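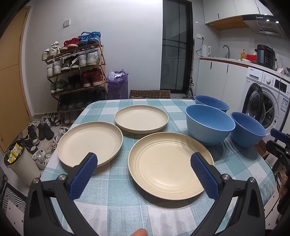
Foire aux questions : la table de tous les jours

Vous nous écrivez beaucoup au sujet des nappes à carreaux, des assiettes crème et des bols bleus, et ça nous fait un plaisir fou ! Voici les réponses aux questions qui reviennent le plus souvent. La page est mise à jour quand une bonne question arrive.

Faut-il une nappe ronde pour une table ronde ?

Non, mais c'est tellement joli quand le tissu suit la courbe ! Une nappe carrée marche très bien aussi, ses quatre pointes retombent et donnent un petit air de bistrot. Pour une table de 117 cm de diamètre, nous conseillons une nappe ronde de 160 cm si vous aimez que ça reste court, ou de 200 cm si vous voulez un vrai tombé. Au-delà, on se prend les genoux dedans.

Comment centrer les carreaux ?

Repérez le milieu de la nappe en la pliant en quatre, posez ce point au centre du plateau, puis dépliez. Choisissez ensuite votre place à table et tournez l'ensemble jusqu'à ce que les lignes partent bien droit devant vous. Sur une table ronde, il y aura toujours quelqu'un qui verra les carreaux de travers (chez nous, c'est celui qui arrive en dernier).

Quelles couleurs de vaisselle sur des carreaux turquoise et blancs ?

Notre duo préféré, et de loin : le crème et le bleu. Le crème calme les carreaux, le bleu les réveille. N'hésitez surtout pas à mélanger les bleus ! Un bol clair à côté d'un bol plus foncé, c'est bien plus vivant que six pièces identiques. Pour les assiettes, même chose : un beige un peu jaune et un crème plus pâle vont très bien ensemble sur la même table.

Le blanc pur est plus délicat à placer, il se confond avec les carreaux blancs. Si vous n'avez que du blanc, glissez une serviette unie dessous et tout change.

Où poser le bol par rapport à l'assiette ?

Dans l'assiette si vous servez une soupe en entrée, derrière elle et légèrement à droite si le bol accompagne le plat. Les deux se défendent. Avec de jeunes enfants, préférez le bol à côté – un bol posé dans une assiette à rebord glisse au moindre coup de cuillère.

À quoi servent les petits cercles en relief dans les assiettes ?

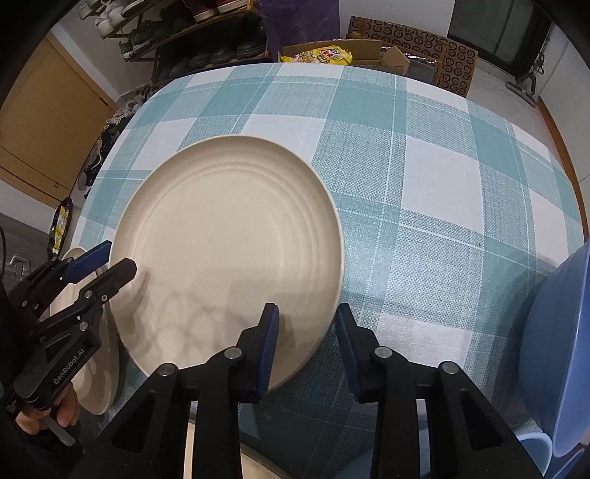 C'est surtout une affaire de plaisir des yeux et des doigts. Les stries accrochent la lumière et donnent du caractère à une assiette tout unie. Elles retiennent aussi un peu la sauce, ce que les amateurs de pain apprécieront. Côté nettoyage, une brosse souple passée en rond suffit. Évitez de laisser sécher du jaune d'œuf dans les creux, vous le regretteriez !

Peut-on mélanger plusieurs collections ?

Mais oui, mille fois oui ! Les assiettes Clollamo et les bols Plidstead n'ont pas été pensés ensemble et ils s'entendent à merveille. Gardez un point commun, par exemple la forme ronde ou le rebord relevé, et amusez-vous avec le reste. La gamme Clornano, plus basse, se marie mieux avec des assiettes sans rebord.

Comment laver une nappe à carreaux sans ternir le turquoise ?

À 30 degrés, sur l'envers, avec une lessive sans agent blanchissant. Lavez-la seule ou avec des couleurs proches les 2 premières fois. Séchage à l'ombre, car le plein soleil mange le turquoise par bandes, et vous verrez le pli du fil à linge jusqu'à la fin de l'été. Pour le repassage, un fer moyen sur tissu encore un peu humide.

Une tache de gras, que faire tout de suite ?

Retirez le surplus avec le dos d'un couteau, saupoudrez de terre de Sommières ou de fécule, laissez agir une nuit et brossez. Un peu de savon de Marseille avant la machine et l'affaire est généralement réglée. Ne frottez pas à l'eau chaude.

Puis-je laisser la nappe en place toute la semaine ?

Bien sûr, nous le faisons ! Secouez-la dehors le soir, retournez-la d'un demi-tour le jeudi pour que l'usure se répartisse. Un molleton dessous protège le plateau et étouffe le bruit des assiettes.

Où trouver la nappe Nic Giolla en grande taille ?

Elle revient en septembre, dans les deux diamètres. D'ici là, il reste quelques coupons au mètre, très bien pour faire des serviettes assorties ou un chemin de table.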